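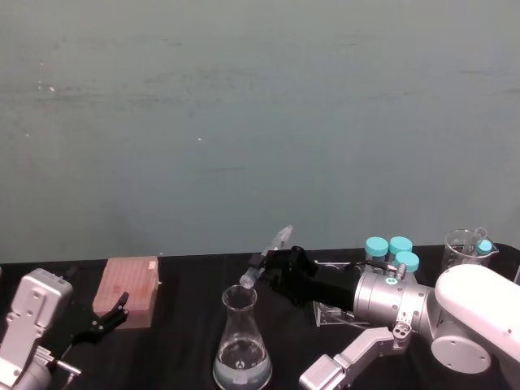

Two-arm bench, pour step: conical tube over the flask, left gripper by the pink tip box.

Handout 3: The dropped tube
July | By Carla Sleiman
Print this page | E-mail this page

Read this before the Saturday lab. We will go through the fault log in class.

What happened

During a pour on the Rurbridge bench, the right arm lost its grip on a conical tube over an Erlenmeyer flask. The tube struck the neck of the flask and landed on the black cloth. The flask stayed upright, but liquid reached the cable at the wrist. The program did not stop. It ran for another 11 seconds and finished the pour motion with nothing in the gripper.

What the log shows

Grip force was set to 71 percent of the value used in the dry tests. Anas Najjar had lowered it the week before, after 2 tubes cracked. Force at the jaws dropped to zero at the moment of the slip. The controller recorded this as a warning. Warnings do not halt motion in the Plingate software unless the user sets them to.

Causes

Direct: the grip force was too low for a smooth plastic tube held at an angle.
Contributing: the loss-of-grip signal was logged but not tied to a stop.
Contributing: the new force value was tested with the tube upright only.

Changes made

Loss of grip now stops both arms. Bastian Fuchs added a check of jaw width before the wrist tilts. Any change to grip force must be tested at the full pour angle, with water, before other liquids are used.

For class

Find the first log line where a stop should have been triggered. Write down what the left arm was doing at that time and whether it should have stopped too.

Related items
Handout 2: Reading a Plingate fault log
Handout 4: Stop categories
Lab rules for the Rurbridge bench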